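Fri 10 April

Back at the bench after the Jerkholm trip. Writing up the route notes before I forget the lot. Sand still in the notebook.

Got in on the late ferry, missed the bus, walked to the hostel at Brornus with full packs. Longer than the map says — the coast path is shut past the quarry and the diversion goes up and over the hill. Add an hour to that leg in the handout. Wanda Haverford had told me this in September and I didnt write it down, so writing it down now.

Hostel fine. Kitchen shuts early, bring something cold for the first night. Bunks by the window are draughty. The drying room works, boots were wearable by breakfast.

Second day was the headland. 6 hours with stops, wind in our faces all the way out. Water at the chapel tap only, the stream marked lower down had sheep in it. Lovely beach on the north side, no one on it, too cold to swim but we did. Filter bottle clogged again, same as last time. Wants a new cartridge or a different bottle altogether.

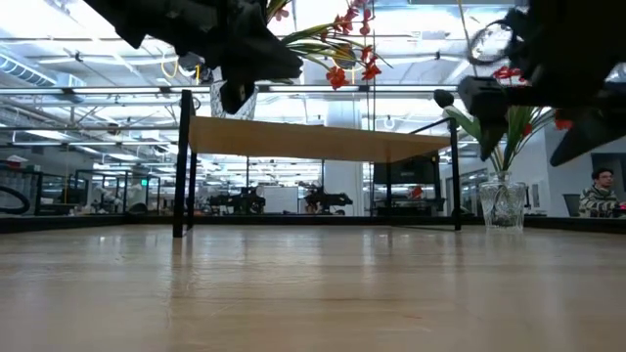
Small shelf on the tabletop, black legs.

Third day rain. Took the bus inland to Thongsuk, the cafe not the shop, and sat there most of the morning with soup. Good soup. Owner let us spread the tent fly over the back rail. Seam tape is lifting at 2 corners, both on the door side. Re-tape before anyone borrows it.

Stove: simmered all right in the porch, hopeless on the headland. Windshield too short. Try the taller one next time and weigh it first.

Jidano pack — hip belt slips when the load is over to one side. Waist strap creeps out through the buckle. I tied a knot in it, which held as far as the ferry. Want to sew a stop on the strap end. Left shoulder sore, probabley the same cause.

Costs: ferry went up, hostel didn't. Receipts in the brown envelope, the bus one is missing.

To do
— re-tape fly
— cartridge
— strap stop, heavy thread, ask Wanda which needle
— change the Brornus leg in the handout, mark the quarry diversion
— ring hostel re 3 beds for September, lower bunks if they have them

Ferry timetable changes in the summer, check it again before booking.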